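Stunow Gate Interpreter Handset
Two-way spoken translation for boarding gates and check-in desks
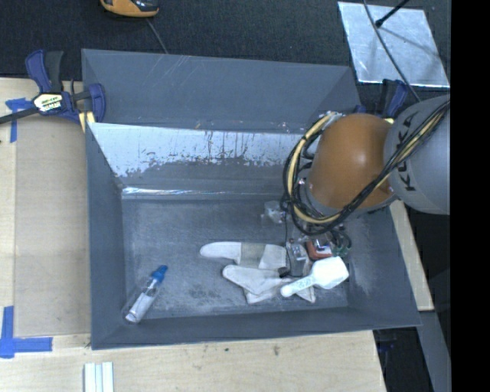

Gray bin on a wooden tabletop, with KUKA arm

Overview

The Stunow is a handheld interpreter made by Bikon for airline and airport staff. It lets an agent and a passenger who have no language in common talk to each other at the gate, at the check-in desk or at a customer service counter. The agent speaks into one side, the passenger answers into the other, and each hears the exchange in their own language. The words also appear on the screens, one facing each person, so the conversation can be followed where the hall is too loud for the speaker.

It covers 25 languages, including English, Spanish, Arabic, French, Mandarin, Portuguese, Tagalog and Vietnamese. Arabic comes with separate settings for Modern Standard, Moroccan, Egyptian and Levantine speech. Moroccan Arabic was added in the November update, and handsets bought before then can load it from the dock at no charge.

Where it is used

Most of our orders come from carriers with international departures, and most of the questions staff use it for are ordinary ones. A seat has been changed. A carry-on has to go in the hold. A family has been booked in separate rows, or a connection has been missed and the passenger needs to know where to sleep. Agents also use it when they need to ask a traveler to step aside for a document check and want to say plainly what the check is and how long it should take.

The handset has a preset phrase list for these cases. It holds over 300 phrases in every supported language, each one reviewed by a native speaker. Preset phrases are recorded, so they play the same way every time and do not depend on a network connection. Free speech does need a connection, either airport Wi-Fi or the cellular link in the dock.

What it does not do

The Stunow is for conversations that both people have agreed to have. The microphones are off until a talk button is held down, and a light on the passenger's side stays lit for as long as they are on. It cannot be set to listen in the background, and there is no setting for translating speech picked up from people nearby. Bikon does not offer this as an option.

Conversations are not stored on the handset. The text clears when the agent presses End, or by itself after five minutes without speech. If your company has to keep a record of denied boarding cases, the agent should write it up in your own system as usual.

Machine translation makes mistakes, mostly with names, slang and long sentences. Do not use the handset for medical consent, legal statements or police interviews. Call a qualified interpreter for those.

In the box

Stunow handset
Charging dock with power cord
Wrist strap
Passenger-side language card, laminated
Printed quick start sheet in English and Spanish

The language card lists every supported language in its own script. Hand it to the passenger and let them point. Guessing a person's language from a passport or from the way they look often gives the wrong answer, and it gets the conversation off to a bad start.

Accessories

Huten counter stand. Holds the handset upright between agent and passenger, with both screens in view. Fits flat counters and podium tops. Screws or adhesive pads, both supplied.

Besnard headset. Single ear, wired, for agents who work in loud halls. The passenger still hears the handset speaker. Replacement ear pads are sold in packs.

Spare dock. Useful where a handset moves between check-in and the gate during a shift.

Setup

Place the handset in the dock and wait for the charge light to turn green before first use. Choose the agent's language from the main menu; this stays set until you change it. The passenger's language is chosen at the start of each conversation. To add your own phrases, such as lounge directions or the name of your hotel partner, use the phrase editor on the dock's setup page. Added phrases are spoken by the built-in voice.

Cleaning

Wipe both screens with a soft cloth and screen-safe wipes. Do not spray liquid into the speaker openings.

Warranty and orders

The handset and dock are covered for two years. Wear to the strap, card and ear pads is not covered. Orders of 25 handsets or more include a remote training session for shift leads – please give your preferred time of day when ordering. Smaller orders ship with a link to the same session as a recording.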